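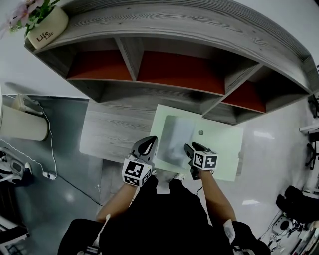

Desk sorting, the quick version

Written in a rush between two loads of washing so excuse the shorthand. Several of you asked after the August post how to keep a small desk clear when there's shelving right over the top of it. Ours is the grey wood-grain sort, light, with a curved shelf unit on the wall above and orangey-red backs to the compartments. Love the colour. Shows every bit of mess, mind.

Clear the desk first, shelf second

Everything off. On the bed, on the floor, wherever. Wipe down. Only then start on the shelf, or you'll just be shuffling things from one to the other all afternoon like I did last year.

Wiping grey wood-grain: barely damp cloth, drop of washing-up liquid, go with the grain. Dry it straight after. Avoid cream cleaner, it dulls the finish and you only see it when the sun comes in sideways.

Work on a board

Best habit I've picked up. Keep one pale board on the desk and do all the fiddly stuff on it. Sorting, sticking, bagging up. Glue goes on the board. Crumbs go on the board. When the phone rings you lift the whole lot out of the way and carry on later. A plain one is best, you can't find a clear bag or a dropped screw on a patterned surface.

If it slides about, square of damp kitchen roll underneath. Or that rubbery drawer liner, offcut will do.

Frosted bags and sleeves

I go on about these, I know. Frosted over clear every time for papers. You can still see roughly whats in there but it doesn't look like a jumble. Clear is better for small bits, buttons, fuses, picture hooks.

Get the air out before closing. Lay flat, press from the bottom up with the side of your hand.

Stuck together from new? Rub the open edge between two fingers, or touch it with a bit of sticky tape and pull. Don't lick your thumb, Glykeria Athanasiadis told me off for that and she's right.

Label before filling. Always. Pen skids on a lumpy bag.

Old labels that won't shift: hairdryer on low, ten seconds, peel slow. Any gum left, dab of cooking oil, then soapy cloth. Go easy with the heat on thin plastic, it puckers.

The compartments

One sort of thing per compartment. If you can't say what it's for in two words it's a junk hole. Mine: Post In. Pens etc. Chargers (one word, fine).

Leave one half empty. Hard, but that's where tomorrow's stuff lands.

Nothing stacked higher than two thirds up or you can't get a hand in to lift it out. And heavy stuff low down in a drawer, not over your head. Check the wall fixings while you've got it all empty, screws do work loose. Quarter turn, don't force.

Coloured backs: dust with a dry soft paintbrush, an old 3 inch one is perfect. Gets right into the corners where a cloth just pushes the fluff about. Do the curved top last thing with a microfibre, long sweeps following the bend.

Plants on shelves

Cheers the place up, pink flowers especially. But watch for drips. Saucer inside the planter if there's no hole, and take it down to water it, give it half an hour in the sink before it goes back. Cream planters get a brown tidemark round the bottom, bicarb on a damp cloth shifts it. If there's lettering on, like those "Life" ones, go round the words and not over them. Magdalini Makris scrubbed hers and lost half a letter.

Trailing bits: turn the pot every week or it all leans one way. Pick off dead flowers before they drop on your paperwork. Petals stain!

What to wear, sort of

Black jumper plus white paper dust, you'll look like a baker. Lint roller in the desk drawer. Loose cuffs want pushing up too, they drag across the board and take all your little piles with them. Ask me how I know.

Five minute version for weekdays

Board clear.
Bags closed and in thier compartment.
Pens back.
One wipe.
Plant check, finger in the soil, dry to the first knuckle means water it.
Bin.

Next one will be the cupboard under the stairs, if I can get the door open. Somebody asked about drawer runners as well, that's coming, need to find my notes. Washing's beeping.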